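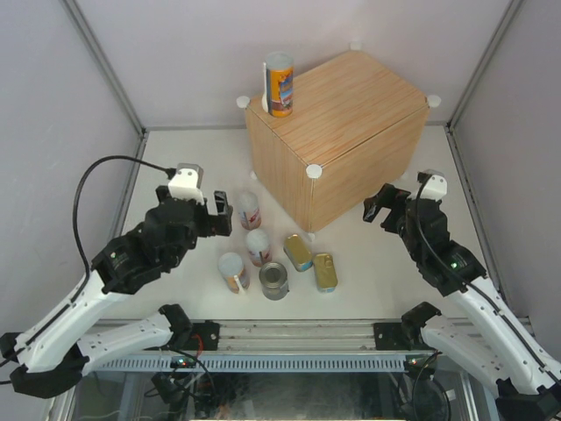 Pestermont food pantry changes how it stores cans and tins

PESTERMONT, 19/09/2025 – The food pantry on Le Goff Street has finished sorting its canned goods and will reopen its shelves to visitors this week under a new layout, coordinator Gladys Escobar said.

The main change is that containers are now grouped by shape and lid. Tall canisters and small plastic-capped containers go up on raised wooden boxes at the back of each shelf. Flat tins and anything with a pull-ring stay down in front, where they can be reached without moving the rest.

The pantry used to shelve everything by food type. Fish went with fish and drink powders with drink powders, whatever they came in. Flat tins ended up stacked on round lids and slid off when somebody reached past them. Pirmin Pichler, who handles deliveries, put in a request for a different arrangement in March after a row of tins came down during opening hours.

"You'd go in for one can and bring out four," Pichler said. "Now the tall ones are up where you can see the label, and the low ones are right at your hand."
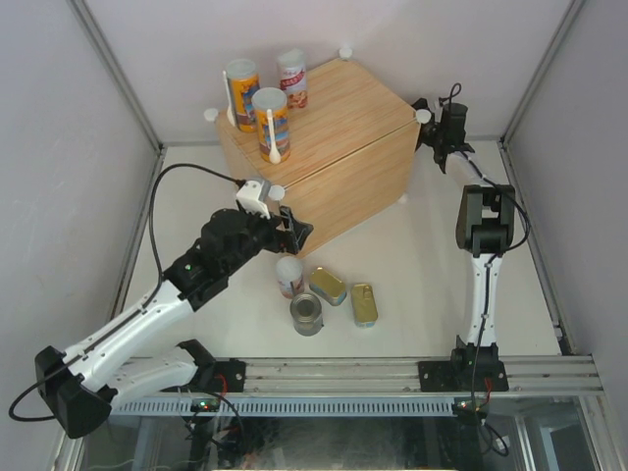

The raised boxes were made by Petrică Grecu, a cabinetmaker in town, who charged the pantry only for materials. He delivered 20 of them. They have flat tops and no trim, so a container can be set down or picked up from any side. Grecu said he had first planned a lip along the front edge but dropped it when Escobar told him it would get in the way of the larger cans.

A canister with a scoop or spoon fixed to its side is set with the spoon toward the edge of the box or facing out. Escobar said spoons had been knocked off in the old layout when canisters were pushed together side by side, and some canisters were then handed out without them.

Containers with plastic lids also get a check before they go up. Whoever is shelving takes hold of the lid by the rim and makes sure it is seated all the way around. If it is loose, the container goes to the side table and the seal underneath is looked at. Sealed containers go back in the row. Opened ones are thrown out.
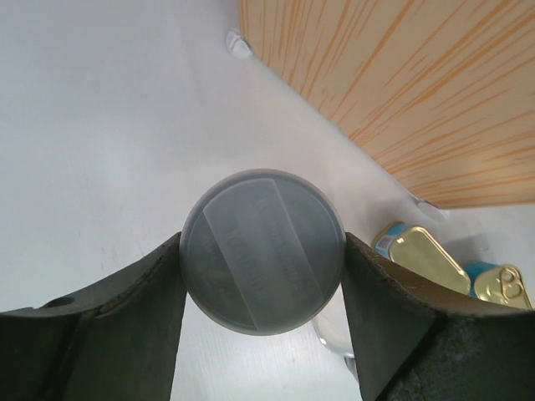

Dented tins are handled separately. A shallow dent in the side is accepted, but a tin with a dent on the seam or a swollen end is not put out. Gunnel Lie, who wrote the one-page shelving guide, said the rule on dents has not changed and was copied over from the old guide.

The pantry took in 2314 cans and tins over the summer, up from the same months last year. Most came from two collection drives and from the Lornari grocery store, which sets aside goods with damaged outer packaging. Escobar said the store has agreed to continue through the winter.

Visitors will still choose their own items, up to 6 cans or tins per household on each visit. Baby food and powdered milk are not counted toward the limit.

The pantry is asking for more fish and meat in flat tins, which run out first. Glass jars cannot be accepted at the street entrance and should be taken to the side door. Wael Kettani is scheduling drop-offs and can be reached through the pantry's front desk.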